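5. Cooking polenta in the Kesness pot

1. Fill the pot to the lower line and press Grain. The lid sulks if it isn't latched.
2. At 8 minutes, pour in the cornmeal slowly. Dumping it all at once makes gravel.
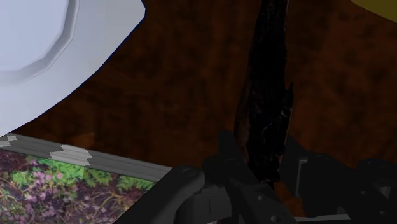

3. Let the paddle run for 14 minutes, then unplug the base. Spoon the polenta onto a large white plate with a broad rim, which gives the runny stuff somewhere to stop.

Caution: Polenta holds heat like a grudge. Keep fingers out for 5 minutes.

Note: For fries, chill it for 6 hours before slicing.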